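## 3. Small things and where they sit

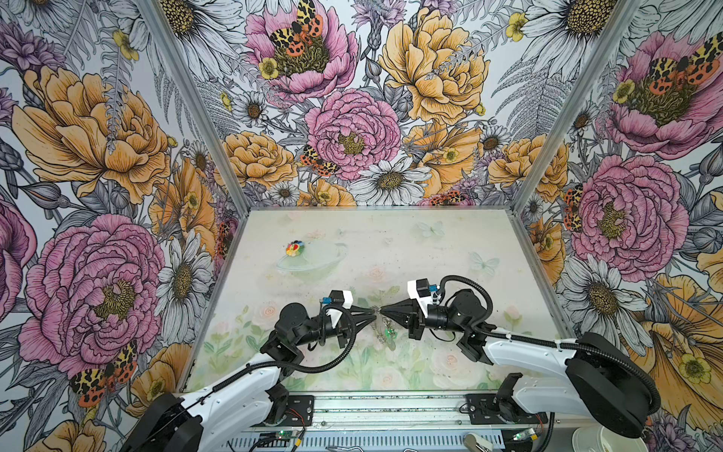

I should say up front that I came to this topic through my own key hook. For years I've been interested in the little stuff people clip, pin and hang on other stuff: keychains, charms, badges, the clear pendants that come free with something you didn't really want. Duván Salazar, who shares my office and most of my coffee, kept telling me it wasn't a research subject. Then he lost a charm on a patterned tablecloth at lunch, spent the whole break looking for it, and came back with a list of questions. So now it's a paper with both our names on it!

What we wanted to know was pretty simple. When you put a small trinket down on a busy surface, how well does it hold its own? People who sell these things (we talked to two shops, Villca and Coteo) tend to lay them out on plain felt, and everybody at home does the opposite. They drop them on floral mats, on printed trays, on the good tablecloth. The surface is full of roses and butterflies, and the charm has to compete with all of it.

Figure 1 shows the kind of pairing I find most interesting. The mat is printed in soft pastels, with pale blue butterflies and faint pink roses, and the walls carry a large floral pattern as well. A silver chain keychain with a translucent green charm hangs over it, with a flat clear pendant on the mat underneath. The multicolored flower badge farther back sits on a printed pale green saucer, and I love that, a small flower served up on a dish that's only ink.

**Figure 1.** Keychain, clear pendant and flower-shaped badge with the pastel floral mat.

Our material comes from the Udimska set, which holds 1,020 pictures of trinkets on household surfaces. Yolanda Yupanqui and I went through all of them in November, mostly in the late afternoon, and mostly with snacks. We gave each one a score from 1 to 6 for how quickly the eye lands on the object. A 6 means you see it right away; a 1 means you have to hunt. We then pulled out 200 for a second round, scored separately, to see how far apart we were. There were 26 where we disagreed by two points or more, and we talked those over until one of us gave in (usually me, Yolanda has better eyes and more patience).

Clear things did worst, as you'd guess. A transparent pendant on a print borrows whatever is under it, so a good part of what you see is the mat. Translucent charms were harder to call. I kept scoring them high on floral prints and Yolanda kept scoring them low, and we traced that to leaves: a green charm near green leaves looked lost to her and perfectly fine to me. Strong mixed colors, like the red, yellow, blue and green petals on that badge, scored well on nearly every pastel we had.

Chains gave us the most trouble. A chain bunches up, it shines in one spot and goes dull in the next, and on the Vuretmont mats (a line with very fine printed stems) I sometimes followed a stem thinking it was the chain. We ended up scoring chain and charm separately, and I wish we'd done that from the start, as it meant going back over the whole first batch. The separate scores are the ones used in Section 4.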